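Visit report: Caltolov upholstery works, Gruvarport
Rasa Adomaitis
2023-06-18

The Caltolov works occupies a single-storey building on the north side of the harbour at Gruvarport. It makes leather and fabric seating for the domestic market, with a smaller trade in waiting-room benches. The works opens to visitors in June. I went with the group from our furniture conservation course, mainly to see how corrected-grain leather is cut and sewn, and to ask how the firm expects its seats to be repaired.

Visitors are taken round in groups of six. The route follows the material: hide store, cutting, sewing, foam and filling, frame assembly, final upholstery, inspection. The showroom comes last. Ear protection is issued at the door and is needed only in the frame shop.

Hide store

Hides arrive from Stornum, a tannery further up the coast, already finished and pigmented. They are stored over horizontal poles, grain side out, in a room held at constant humidity. A chart recorder is mounted by the door and the trace for the week was nearly flat, apart from a step on one morning when a delivery had been brought in. Hides are not folded at any stage. A folded hide takes a line that can be reduced with heat but remains detectable under raking light.

Stornum supplies two grades to Caltolov. The first is lightly buffed and carries a thin pigment coat. The second is buffed harder, given a thicker coat and then embossed with a printed grain. Both are sold as leather and both are leather, but they age differently. The thicker coat resists staining and cracks earlier at the flex lines. The thinner coat takes up oil from skin and hair, darkens on the headrest and arms, and stays flexible for longer. Retail labels rarely separate the two. The works will identify the grade from the batch number stamped on the underside of the platform cloth, and I would advise anyone surveying a Caltolov piece to look there first.

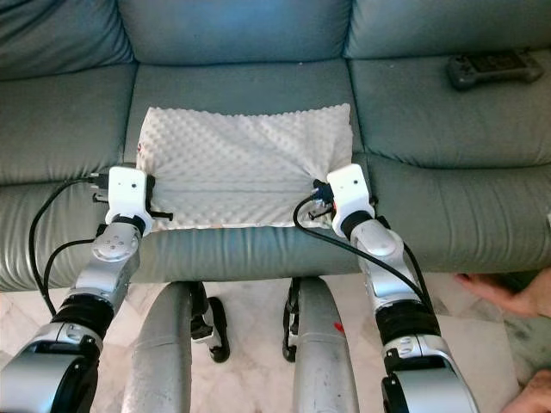 Cutting

Each hide is laid on a table and marked for faults with wax pencil: scars, insect marks, vein lines, loose grain at the belly. The marked hide is photographed from overhead and the nesting is done on a screen by an operator, who can override any placement the software proposes. Seat panels are taken from the back of the hide, where the fibre is tightest. Outside backs and the lower front rail come from the flanks. Stretch direction is recorded for each panel, and the panels for a seat are cut so that the greater stretch runs from side to side. If it runs front to back, the cover grows towards the sitter's knees and the front edge loses its line.

Our guide had two cut panels on the bench for us to pull by hand. The difference between the directions was plain even to those in the group with no experience of the material.

Waste was the subject of several questions. Offcuts above a certain size go to piping and to the small triangular gussets at the arm. The remainder is sold by weight to a maker of bookbinding board. The guide would not give the yield.

Sewing

The sewing room is the largest part of the building and the quietest. Machines are walking-foot lockstitch types with bonded polyester thread. Caltolov changed from nylon some years ago after complaints of seam failure in conservatories, where sunlight had degraded the thread well before the leather showed any change. Top-stitching is kept longer than the structural seam beneath it. A short stitch in a visible seam looks neat on delivery and perforates the panel along a line which later tears.

Puckering at seams was discussed at some length. A customer will often report it as a defect. In the view of the sewing supervisor it falls into two classes. Even, shallow gathering along a curved seam is a consequence of easing a longer panel on to a shorter one, and is intended. Irregular gathering on a straight seam means that the feed was wrong or the tension was high, and the cover is unpicked. She showed us a rejected cover of the second kind. The fault was small and I would have passed it.

Foam and filling

Seat cushions are built up from a firm core with a softer layer bonded above and below, then wrapped in fibre. Back cushions are filled with blown fibre in channelled cases. The channels stop the fibre from travelling to the bottom, though they do so imperfectly, and a back cushion which has not been turned or beaten for a few years will be full at its base and slack at its top. The Cabanatuan range, which is the firm's best seller, has fixed backs. Access to the filling is through a zip hidden beneath the outside back, held with a row of clips. We were shown how to release the clips without bending them. I have met this zip on a workshop job and had cut through the lining to reach the filling, which was unnecessary. 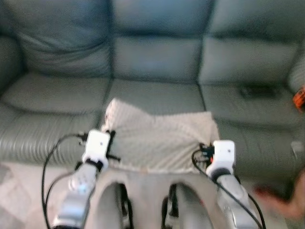

A compression rig runs in the corner of the foam room. A weighted form is lowered on to a sample, held, lifted and lowered again. The loss of height after a full run is entered in a ledger by hand, and the ledgers go back to the opening of the works. Creasing of the cover is not treated as a failure. Leather laid over soft foam must crease somewhere, and the firm prefers to control the position of the crease by shaping the wrap.

Frames

Frames are beech and birch ply, glued and screwed. The corner blocks are now moulded polymer, a change that several in the group disliked. My own objection is limited to repair. A timber block can be cut out and replaced with ordinary tools, while the moulded block is bonded into a socket and removal damages the rail. The firm stocks replacement rails for 20 years after a model is withdrawn, and regards this as an adequate answer. For the owner of an older piece it is a partial one.

Webbing is elasticated and applied by machine to a set elongation. Reapplying it by hand with a stretcher gives an uneven platform unless each strap is marked beforehand. The frame shop does this with a simple notched stick, which I copied in my notebook.

Floors and feet

A short talk on feet was added to the tour at the request of an earlier group. Caltolov fits threaded feet with a choice of pads: felt, hard nylon or rubber. Felt is supplied unless the order says otherwise. It performs well on timber and poorly on polished stone, where grit lodges in the pile and scratches the finish each time the sofa is moved. Rubber holds its position but may leave a mark on pale stone, by migration of plasticiser into the surface, and this cannot be washed off.

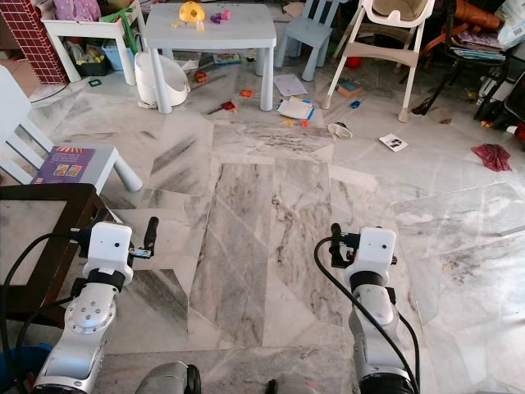 Grey and white marble tile laid in large slabs.

For marble the recommendation is hard nylon with a thin replaceable disc beneath. The disc should be lifted and wiped twice a year. The talk also covered levelling. On a floor of large tiles the feet seldom stand on the same plane, and a frame left unsupported at one corner will creak within months. The feet have enough thread to take up the difference. Customers are told this in the leaflet and, according to the service desk, do not read it.

Powered seating

The reclining models are assembled in a separate bay, with the mechanism bought in and tested before the cover goes on. Most returns in this category are electrical and most of those are cable faults. The usual cause is a lead fixed too tightly across a joint, so that each movement of the footrest pulls at the connector. Caltolov now specifies a free loop at every moving point, with the fixing placed on the rigid member beyond it.
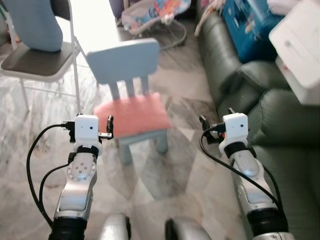
Wear at the loop is checked by inspection after a cycle test, in which the seat is driven from upright to flat and back until the shift ends. The technician looks for polishing on the sheath, which comes before splitting. He prefers the cable to leave its housing sideways and fall in a wide curve, in the manner of the black one looping out on the left and down past the arm, and he rejects any run that turns sharply at the exit. On a sofa the space available is small, and the loop has to be kept clear of the scissor links by a fabric sleeve stapled to the rail. The sleeve is cheap and easily forgotten during repair. Two of the returned units on his bench had been reassembled elsewhere without it.

Inspection and showroom

Final inspection is done under cool white light at a low angle, then repeated under warm light. Colour matching between panels is judged by eye. Greens and greys are the most troublesome, as a match under one lamp can fail under the other, and the firm holds a reference swatch of each batch for comparison when a replacement cover is ordered. Even so, it will not guarantee a match to a sofa that has been in use. A new seat cover on an old frame will look new for some time.

The care advice given in the showroom was conventional. Dust with a dry cloth, clean with a damp one and a mild soap, keep the piece away from radiators, and do not apply wax or saddle soap to a pigmented finish. Cushions and throws with strong dyes should be tested for transfer before being left on pale leather. The showroom staff sell a conditioning cream and were candid that on the thicker Stornum finish it has little effect beyond cleaning.

Practical notes

The works is reached from Gruvarport station by the harbour bus, which does not wait for late trains. Floors in the cutting room are smooth, and flat shoes are advisable. Photography is permitted everywhere except at the nesting screens. Requests for spare clips, discs and rail drawings should be addressed to the service desk with the batch number. The drawings for the Cabanatuan frame were sent to me within the week and have been placed in the course file, under seating, with the sketch of the webbing stick.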